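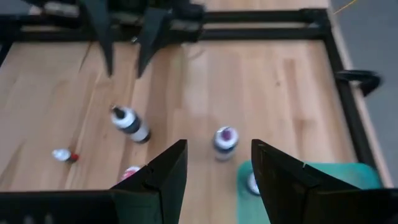 **mokume_17**
集成材の天板に塗るオイル、乾くまでどのくらい置いてますか?

**kanna_kuzu**
うちは一晩置いて、触ってベタつかなければ二回目を塗ってます。使い始めるのはそこから丸2日後。缶には半日って書いてあるけど、冬場にそれで痛い目を見たので(コップの輪じみ、まだ残ってます…)。

**mokume_17**
ありがとうございます!天板はPluswoodの幅173センチのやつで、オイルはSolheimのクリアです。薄い色が気に入って買ったので、黄色くなるのだけは避けたくて。

**yasuri240**
クリアでもオイルは多少黄色くなりますよ。白っぽさを残したいなら水性ウレタン一択だと思う。三年使ってるけど色はほぼそのまま。

**kanna_kuzu**
いやー、ウレタンは傷がついたときの補修が面倒じゃないですか?オイルなら削ってそこだけ塗り直せるし、手触りも全然違う。私は次もオイルにします。
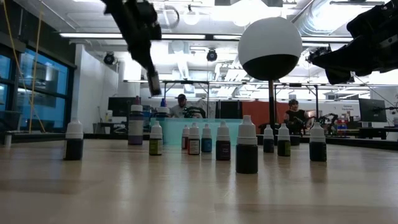
あと、色が気になるなら白の顔料を少し混ぜる手もあります。端材に何段階か塗って窓際に一か月くらい放置して、それから決めるのがいいかと。入れすぎるとペンキみたいになって木目が死にます(経験者)。

**yasuri240**
補修の話はまあ認めます。でも子どもが水をこぼす家だとオイルはきついですって。うちは3月に塗り替えてやっと平和になった。

**ametti_suki**
横からすみません。Amettiのワックスを上からかけてる人いますか?Eltumのほうが安いんだけど、匂いがどうにも苦手で。

**kanna_kuzu**
Amettiかけてますよー。水は弾くけど熱には弱いので、鍋敷きは必須です。

**mokume_17**
端材がもらえたので、オイル、白入り、ウレタンの全部試してみます。下地は200番までで止めて大丈夫ですか?

**yasuri240**
オイルなら200番で十分。ウレタンは重ね塗りの間にもう少し細かいので軽くなでて、粉をちゃんと拭いてから次を塗ってください。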